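Two chairs, one small table and something to drink
Shuk-fan Ko furnishes waiting corners for offices and clinics. We talked with her about pale fabric, the right height of a table and why she dislikes magazines.

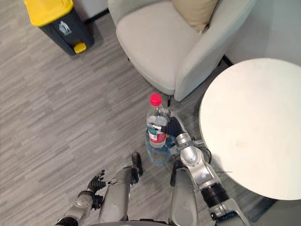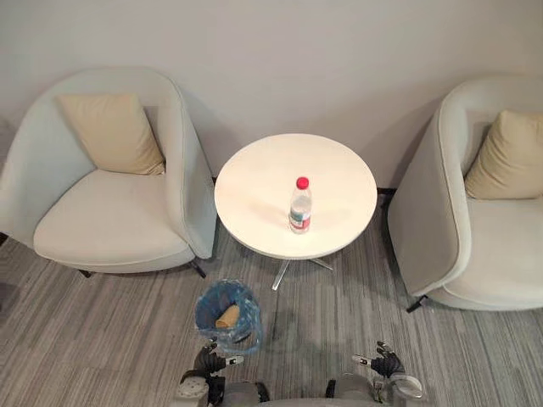

Cheuk-hei Kao

When I arrive, Shuk-fan Ko asks me to sit down in both armchairs, first the left one and then the right one. I do it, and she looks at my knees. She wants to know if I have to turn my body to reach the table. I do not have to turn. "Good," she says, "then we can begin."

Ko works for Stinoten, a company which rents furniture to other companies. Most of her colleagues are occupied with desks and meeting rooms. Her own part is what they call in the house "the small corners": the places near an entrance or at the end of a corridor, where a person sits for ten minutes before somebody comes to fetch them. She has done this for 7 years. Before that she sold curtains.

I ask her how it is possible to spend a whole working week on two chairs and a table. She laughs and says that her brother asks the same.

"People believe it is a small thing, so they do it last," she says. "They have bought everything else already. Then they find a chair in the cellar and another chair in another room, and they put them against the wall like at the dentist when I was a child. The visitor sits there in his coat. He does not take it off, he does not put down his bag. I see this very often."

Her usual answer is a pair of tub chairs, turned a little to each other, with a round table between them. The ones we are sitting in are light grey outside, with a seat in a slightly warmer tone, and each has a beige cushion. The back and the arms are one curve. She likes this form since one does not sit in it like in a row. "If two persons who do not know each other must wait together, the chair gives them a bit of wall," she says. "And if they know each other, they can speak without twisting the neck."

Does such a pale fabric not become dirty at once? This is the question she hears most, she says, and she has prepared an answer for it. Dark fabric becomes dirty also, only it is noticed later, and then it is too late to clean it well. With pale fabric the mark is seen on the same day. Stinoten works with a cleaning firm, Bakitex, that comes in the evening. Ko keeps a list of which chair was cleaned and when, and a separate list for the cushions, which suffer more. "The cushion is what everyone touches. They take it out, they hold it on their stomach, they put it back in the wrong way." She gets up while she says it and straightens the one behind me.

We speak for a long time about the table. It is white and round, with a smooth top and a chrome foot, and it stands so near to the chairs that the arm of the left one almost meets it. I would have pulled it a little forward, to have more space. Ko does not agree. A table in front of the knees is a thing one must climb around, she explains, and old people do not like it. Between the chairs it serves both and is in the way of neither.

"Round is for the hips," she says. "I had square ones before. There was a client, Dratum, with a very narrow entrance, and each time I visited, somebody had walked into the corner of my table. After November I changed all of them."

And on the table? I had expected flowers, or at least magazines. She shakes her head already before I finish. Flowers must be looked after by a person, and this person goes on holiday. Magazines get old, and she finds that they make a room look like nobody has cleaned it, even when it is clean. What she wants on a table is water.

"A bottle with a cap that is easy to see and easy to open. Nothing more. I had jugs with glasses for a time. It was beautiful for the photographs, but visitors did not dare. They thought the jug was for somebody more important."

There is a clear plastic one with a red cap standing on her table in one of the pictures on this page, near the middle of the top. Ko has an opinion about this also. It should stand a little to the front, so that it can be reached from both chairs, and upright, with the cap on. I ask about the waste of so much plastic, because I know that some readers will write to me about it. She does not become angry. She says it is a fair point and that she is not content with it herself. At Tu, a small tea company where she furnished the reception, they have changed to glass bottles which are washed in the house. It works well there, because they have a kitchen behind the wall. In a building where the nearest tap is two floors down she would not propose it.

So there is a bin. In this corner it is a small blue one, on the floor in front of the seats. I tell her that I would have hidden it.

"Everybody hides it, and then I find the bottles behind the cushion," she says. "A bin should be seen from the chair. It may have a colour. I do not mind a blue bin, it is a friendly thing." She admits that the place of it is not always the same, as the cleaners move it and the visitors' feet move it too. When she comes to inspect a corner she first puts back the bin, then the table, then the chairs, always in this order.

For prices she sends me to her colleagues, but she gives me two numbers. A corner like this one, with delivery, costs 900 for the first year, and each additional cushion cover costs 100, which she finds too much. She has said this inside the company and may say it outside as well.

The wall behind us is plain and nearly white. I ask if a picture will come there. Perhaps, she answers, it is the decision of the client. She has seen large prints of mountains, company values in large letters, one time a clock which was so loud that she took out the battery. She herself would leave the wall like it is, at least for the first weeks, and look what the people do. Some people look at their telephone, some close their eyes. Many only look at the floor, and therefore she is more strict about floors than about walls. A grey one with some stripe or grain in it is her favourite.

At the end I want to know how her own living room looks. Ko thinks for a moment. She has one armchair, she says, dark green, from her aunt, and beside it a stool on which she puts her tea. The stool is square.

The conversation took place on Sat 17 July and was shortened for this page. Shuk-fan Ko has read her quotations before publication.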